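Dralley open day, Saturday

tinlid
Just back from the Pandach open day and I'm still buzzing! They let you have a go with the hand-held grippers – queue of 3 when I got there, and I went round twice. 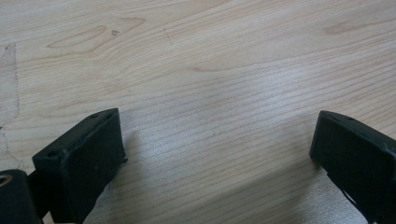
Squeezing is easy, lining up is the hard bit. My first go was hopeless.

mossgate60
Bit short for me. Around 80 people and one kettle. The talk was too quick as well.

tinlid
Fair, but the Q&A was great?

ovalwheel
Disagree on the talk, best part of it. Is Fika doing one in June?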